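자료 > 공용 작업실 > 손잡이 그리퍼 > 데이터 카드

마지막 업데이트: 2021년 10월 6일

# Gavau 담기 데이터 (Gavau-bagging)

공용 작업실 Trarnley의 구석 작업대에서 만든 손잡이형 그리퍼 Gavau로 모은 데이터입니다. 물건을 집어 봉투나 용기 쪽으로 옮기는 짧은 동작이 주를 이룹니다. 원래 목표는 집에서 장 본 것을 정리해 주는 로봇 팔이었는데, 팔은 아직 어깨 관절까지만 있고 데이터가 먼저 생겼습니다. 순서가 이상하다는 지적은 이미 충분히 받았습니다.

## 구성

- 에피소드: 1,208개
- 녹화 세션: 21회
- 장소: 작업실, 가정집 부엌, 잡화 매장
- 에피소드 최대 길이: 45초
- 그리퍼 하드웨어 버전: 3

영상은 모두 그리퍼에 달린 카메라로 찍었습니다. 고정 카메라는 없습니다. 한 대 살 돈이 있었는데 서보 모터로 바뀌었고, 그 서보는 타는 냄새를 한 번 남기고 은퇴했습니다.

## 하드웨어

몸통은 3D 프린터로 뽑았고 손가락 끝에는 실리콘 패드를 붙였습니다. 패드 접착제는 세 번 바꿨습니다. 지금 쓰는 것은 잘 붙습니다. 교체할 때도 잘 붙어 있어서 문제입니다. 손가락 간격은 엔코더로 읽고, 위치와 자세는 Bresitow 추적 스크립트가 영상과 관성 센서 값을 합쳐 계산합니다.

버전 1과 2의 기록은 좌표축 하나가 뒤집혀 있습니다. `convert_axes.py`를 돌리면 맞춰집니다. 두 번 돌리면 다시 뒤집히니 한 번만 돌려 주세요. 중복 실행을 막는 코드는 8월부터 할 일 목록에 있습니다.

## 영상의 특성

카메라가 손을 따라다니므로 수평이 맞는 영상을 기대하면 곤란합니다. 선반은 자주 기울어 있고, 가까운 물체는 초점에서 벗어나며, 빠른 동작에서는 번집니다. 전처리에서 수평을 억지로 맞추지 않았습니다. 한 번 해 봤더니 검은 여백만 잔뜩 학습하는 모델이 나왔습니다. 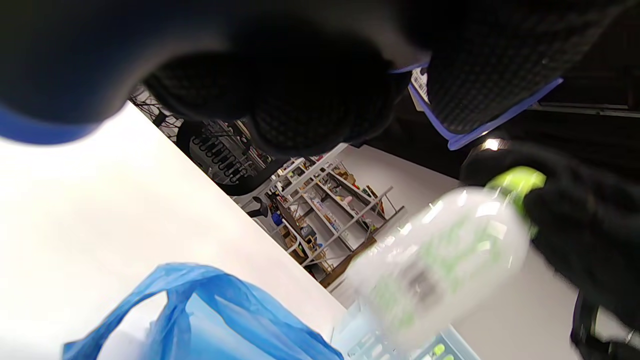 검은 니트 장갑을 낀 손과 연두색 뚜껑의 투명한 병. 아래쪽은 구겨진 파란 비닐봉지.

투명한 병은 이 데이터에서 가장 말을 안 듣는 물체입니다. 윤곽 검출기는 병 대신 라벨을 물체로 잡고, 깊이 추정은 병 너머의 무언가를 자신 있게 보고합니다. 흔들림까지 겹치면 라벨 글자도 못 읽으니 상품 인식용으로는 쓰지 마세요. 비닐봉지도 만만치 않습니다. 볼 때마다 모양이 달라서 봉지의 자세 값은 아예 넣지 않았고, 입구 방향만 수동으로 표시했습니다. 입구를 알 수 없으면 `unknown`입니다. 생각보다 `unknown`이 많습니다.

검은 장갑은 어두운 배경과 잘 섞입니다. 손 분할 마스크는 자동으로 만든 다음 눈에 띄게 틀린 것만 고쳤습니다. 손목과 소매 쪽 경계는 믿지 않는 편이 좋습니다. 장갑 두 짝이 가까이 붙으면 마스크가 둘을 합쳐 한 손으로 만드는 버릇도 있습니다.

## 폴더 구조

- `video/` 에피소드별 mp4
- `pose/` 그리퍼 위치와 자세, csv
- `width/` 손가락 간격, 밀리미터
- `mask/` 손 마스크, png
- `notes.txt` 세션 메모. 반은 오타, 반은 접착제 이야기

영상과 `pose/`의 시각은 세션 시작 때 화면에 띄운 코드로 맞춥니다. 코드를 띄우지 않은 세션은 손가락을 딱딱 여닫는 동작으로 맞췄고, 메타데이터에 `sync: clap`이라고 적혀 있습니다. 정밀한 시각이 필요하면 그 세션은 빼세요.

## 권장하지 않는 용도

사람 식별, 매장 재고 파악, 그리고 힘 제어 학습. 힘 센서가 없습니다. 손가락 간격으로 힘을 짐작해 보려는 분이 꼭 계신데, 저희도 해 봤고 그 결과 달걀을 꽤 샀습니다.

## 알려진 문제

- 충전 상태가 낮으면 엔코더 값이 0으로 떨어집니다. 그리퍼가 닫힌 것과 구별되지 않습니다.
- 매장 조명 아래에서는 흰 면이 하얗게 날아가는 구간이 있습니다. 노출 고정은 버전 3에서도 손으로 켜야 합니다.
- 파일 이름에 공백이 들어간 세션이 하나 있습니다. 고치면 색인이 깨져서 그대로 둡니다.

## 라이선스와 문의

비상업적 용도로 자유롭게 쓰세요. 문제 제보는 저장소 이슈로 받습니다. 답은 주로 밤에 달리고, 프린터가 막힌 주에는 늦습니다.

관련 항목

- Gavau 손가락 패드 교체 순서
- Bresitow 추적 스크립트 설치 메모
- Tesfamariam 팔 제작 일지: 어깨 관절 편
- Trarnley 작업실 3D 프린터 예약 규칙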